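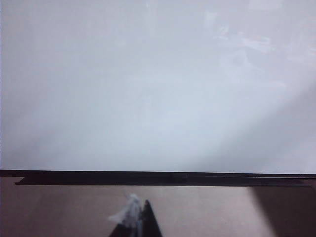 Who can apply for the equipment planning position?
Anyone with a technical diploma, or equivalent time on the tools, who has prepared an equipment budget before. A robotics degree is welcome – it is not required.

Equipment Planner, Robotic Wiping and Surface Care
Clodton Automation, Lavoie site
Part-time contract, reference 385

Clodton is planning its next purchase of bench-top robot arms, grippers and cameras for wiping and cleaning work on upright panels. The planner will turn the needs of the bench team into a costed equipment list, obtain quotes and manage the purchase through to delivery. The position reports to the site engineering lead.

Duties
Prepare a line-by-line budget for 5 workstations, including spares, mounts, cabling and freight.
Compare gripper fingers on price, grip on thin soft material, and time to replace.
Set service intervals and a stock level for consumables. The current plan allows 1000 wipes per quarter.
Write the lighting and camera requirements for each station. Glossy white panels throw back overhead light and show faint reflections of the room, and quotes for lamps, diffusers and camera mounts must take this into account.
Keep the asset register in Wonulel up to date, with purchase date, warranty period and expected replacement year for each item.
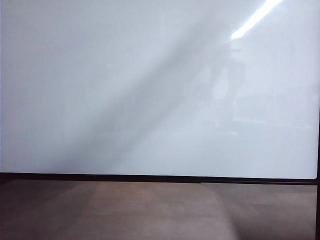

What you will need
Experience in purchasing or planning for a laboratory, workshop or small production line.
Working knowledge of robot arm specifications: payload, reach, repeatability and duty cycle.
Competence with spreadsheets, including depreciation and multi-year cost totals.
The ability to read a mechanical drawing and query a supplier's dimensions.
Experience with the Rirkitz ordering system is an asset.

Hours and term
The contract is for 54 days, worked over two or three days a week by agreement. Most tasks can be done remotely. Bench visits and supplier demonstrations are held on site at the Lavoie centre. Travel between sites is paid at the standard rate.

How to apply
Send a résumé and one sample equipment budget, with prices removed if confidential, to the Clodton hiring office. Quote the reference number in the subject line. Applications close 12/04/2022. Shortlisted applicants will be asked to cost a single workstation from a written brief – two hours, paid.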